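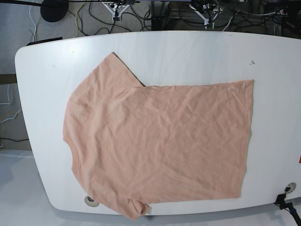

4.2 Folding short-sleeved T-shirts

This section covers cotton T-shirts folded by hand on the Orkus table, adult sizes only. For long sleeves, see 4.3. The garment is laid sideways, with the neckline toward the left end of the table and the hem toward the right, as with the salmon-pink shirt on the white top. Fine wrinkles in the body are acceptable at this stage. Keep the cloth clear of the cable grommet at the table edge.

Before starting:

1. Wipe the tabletop with a dry cloth. Remove lint and grit.
2. Set out the Drorkex folding card (part no. 2226).
3. Check that the shirt is fully dry.

Folding:

4. Spread the shirt and pull both sleeves out from the body.
5. Smooth from the neckline toward the hem with flat hands. Do not stretch the collar.
6. Lay the first sleeve back onto the body and press the crease along its upper edge.
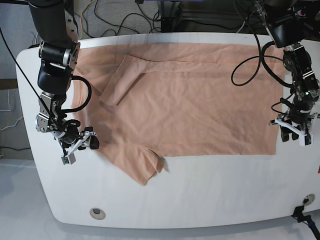
Fig. 4-2. Shirt partially folded, flap laid back onto the body.

7. Repeat with the second sleeve. Tuck in any corner that droops below the bottom edge.
8. Place the card on the body, 137 mm from the hem, and fold the hem over it.

CAUTION: Lift thin cotton by a small fold only. Gathering a large handful sets diagonal creases that have to be smoothed out again from step 5.

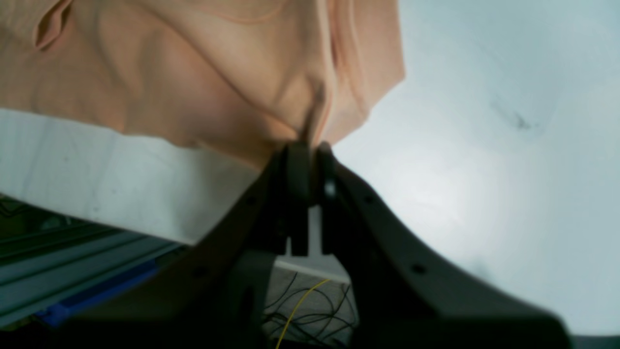
9. Withdraw the card and fold the body once more toward the neckline.
10. Turn the shirt over and measure the width. Finished width is 198 mm.

NOTE: If the width is over the limit, open the last 2 folds only and repeat from step 8.

Stack finished shirts with the neckline fold facing out. Shelf labels are listed in Appendix B (Kernusby store layout).

Section revised 20/06/2024, T. Oyewole. Checked: Z. Etim.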